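Forum > Concerts et festivals > Prustell en juin

Sujet : Prustell, premiers noms

basse_continue
11 décembre 2025
Bon ça y est, Prustell a lâché les 3 premiers noms. Woltura en clôture, Trerkuteo et Thiele sur la petite scène. Le reste en janvier parait-il. Vous en pensez quoi ?

mirabelle54
Woltura !!! vus 2 fois en salle, énorme. Pass pris direct.

grosfader
Mouais. Woltura en tête d'affiche, le dernier album est quand même bien mou. Thiele par contre oui, mille fois oui

mirabelle54
Mou ?? t'as écouté la face B au moins

grosfader
Oui. Deux fois. Mou.

pedalo
Quelqu'un a le prix du camping ? Je trouve rien sur le site, la page plante

basse_continue
@pedalo compris dans le pass 3 jours normalement. Pas dans le billet journée, à vérifier

nonoduquai
Pas d'accord avec grosfader, sur scène ça n'a rien à voir avec le disque. Et pour un festival associatif c'est déjà une belle prise. Sinon j'ai commencé les badges Trerkuteo pour ceux qui veulent, je découpe ce soir
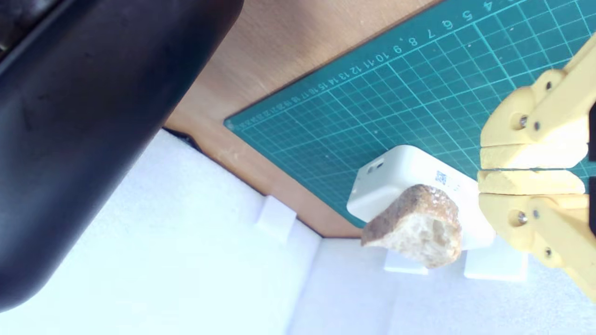 Le tapis de découpe, sur la table

pedalo
Je veux bien un badge ! Sinon pour le covoit, qui part de Nancy ?

mirabelle54
Moi, vendredi matin ou la veille, je sais pas encor. 2 places

grosfader
J'en prends une. On écoutera Thiele dans la voiture.

mirabelle54
On écoutera la face B.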